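Open call: musicians and singers for the winter listening evenings at Dullby

Zorkent is a small music house in Dullby. We organize concerts for people who like to sit close and listen well. Our room has 100 seats, an upright piano, a good wooden floor, and a stage that is only one step high. We do not have a big light system and we do not have smoke. Most of our guests come because they want to hear the words of the songs.

With this call we are looking for songwriters, singers and small groups who want to play at our winter listening evenings. We are also looking for two house musicians who will stay with us for the whole series. Please read everything before you write to us, because the two roles have different conditions and we receive many letters that mix them.

About the series

The series has the name Kurna. It started as one evening in October, when a touring singer had a free night between two cities and asked if she could play for us without microphones. The audience was very quiet and stayed a long time after. We made another evening, and then more, and now it is a fixed part of our program.

One Kurna evening has 2 sets. The first set belongs to a guest who plays alone or in a small group, normally for forty minutes. Then there is a break with tea and something to eat. In the second set the guest plays together with our house musicians. The songs for this second part are prepared on the same afternoon, so everybody must be ready to learn fast and to accept that some things will be a little rough. We like this roughness. We do not want the second set to sound like a record.

The winter series will have 7 evenings. We will publish the dates when the guests are chosen, because we try to follow the travel plans of the artists where it is possible.

Who can apply as a guest

You can apply if you write your own songs, or if you sing traditional songs in your own arrangement. The language of the songs is free. In the past we heard songs in languages that almost no person in the room understood, and the audience liked it very much, but in this case we ask you to say a few words about each song before you sing it.

You do not need to have a record contract, a manager or a big number of followers. We also do not mind if you have all of these. It is more important for us that you can hold a quiet room with your voice and one instrument. If your music needs backing tracks, a drum machine or a loud amplifier, our room is not a good place for it and you will not be happy with us.

Groups can have up to four members. For more than four the stage is too small, and also the guest apartment.

Who can apply as a house musician

For the house group we need one player of a low instrument (double bass, cello, or acoustic bass guitar) and one player who can change between piano and guitar. It is a plus if you can sing a second voice. You should be able to read a simple chord sheet, and you should be able to hear a song two times and then play something useful under it. We look for people who leave space for the singer. If you like to play many notes, we respect this, but it is a different job.

House musicians must be present at all evenings of the series and at two rehearsal weekends before the start. We cannot divide this role between more people. We tried it once, and the guests had to explain everything again each time.

What we offer

Guests receive a fee of $1,000 for the evening. This is the fee for the whole act, also if you come as a group. We pay it by bank transfer in the week after the concert. If you sell records or shirts, you keep all the money from it. We give you a table near the door and one of our team will help you to sell.

House musicians receive a contract for the full series, with a fixed payment for every evening and for every rehearsal day. We will send the exact numbers to the people we invite to the audition.

For all artists we also offer:

A bed in our guest apartment, one floor above the hall, for up to two nights.
A warm meal before the concert. Please tell us about allergies when you confirm.
Travel costs by train or bus, second class, against the original tickets.
A simple stereo recording of your concert, which you may use as you want.

The apartment and the common table

Artists who stay with us use the common kitchen behind the hall. We want to say some words about it in this call, because for many guests it was the place where the second set was really made. It is heated from the early morning, and you may sit there with your guitar as long as you want. Coffee and tea are free at every hour. We ask only that you wash what you use and that you do not practice there after ten in the evening, when the neighbors sleep.
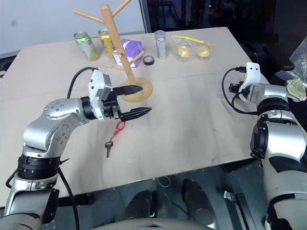

A corner of the tabletop, with the mug stand.

The apartment has two bedrooms, one bathroom with a shower, and a small desk. The internet is good enough to send files but slow in the evening. There is no elevator. If stairs are a difficulty for you, please tell us and we will book a room on the ground floor in a guest house nearby, and we will pay for it.

Instruments and sound in the hall

The upright piano is tuned before every concert to 440. Please do not ask us for another tuning. We also have one acoustic guitar with steel strings, one with nylon strings, four music stands, and a bench with adjustable height. The guitars are fine for rehearsal, but we think you will prefer your own on stage.

We use two microphones for the voice if the singer wants it, and nothing else goes through the speakers. Many guests decide after the sound check to sing without any microphone. You can make this decision at the last minute, our sound person is used to it.

There is one special instrument in the house, an old pump organ which the builder's family Ó Dálaigh left with us. It has a soft and a little bit unstable tone. We call it by the name of the family. If you want to try it in your concert, write this in your application, so we can open and warm it in time. It does not like to be moved, and for this reason it always stands on the left side of the stage.

How a concert day looks

Most guests arrive the day before. If you come on the same day, you must be in the hall at noon. From noon until four you work with the house musicians on the songs for the second set. We recommend to bring five songs and to choose three or four of them together. At four there is the sound check, then the meal. Doors open at seven. The concert starts half an hour later and we are strict with this, because some of our guests must catch the last bus.

After the concert many people stay and want to talk with the artist. You are not obliged to do it. If you are tired, you can go directly up to the apartment by the back stairs and we will say good night for you.

What to send

Please send everything in one email, in English, with the word "Guest" or "House" in the subject line.

For guests:
A short letter about you and your songs, one page maximum.
Links to two recordings. At least one must be made live, without cuts. A phone recording is completely fine.
The text of one song, with a translation if it is not in English.
The weeks in winter when you cannot come.

For house musicians:
A short letter with your experience in playing with singers.
One recording where you accompany another person. We do not need a solo.
The names of the instruments you can bring.

Please do not send files larger than an email can carry, and please do not send links which close after some days. We listen in several rounds, and it is a pity when in the second round the song is gone.

The last day to apply is 11/23/24. Applications that arrive later will be kept for the next series, if you agree with it.

How we choose

Three of us listen to all the recordings, first separately and then together. In the first listening we do not read the letters, only after. We try to have different kinds of voices in one series, so it can happen that a very good singer is not chosen because we already have a similar one. In this case we will tell you, and we often write again the next year.

House musicians who come to the second round will be invited to an audition in our hall. It takes one hour. You will play three songs with a singer you do not know, and after this we will drink a coffee and talk about the practical questions. Travel to the audition is paid by us under the same rules as above.

Every person who applies will get an answer, also when the answer is no. Please give us four weeks after the closing day. If you have a question before you apply, write to the Zorkent office at the address on our contact page. We are at the desk in the mornings. By phone it is more difficult to reach us, because the telephone is in the hall and we do not pick it up during rehearsals.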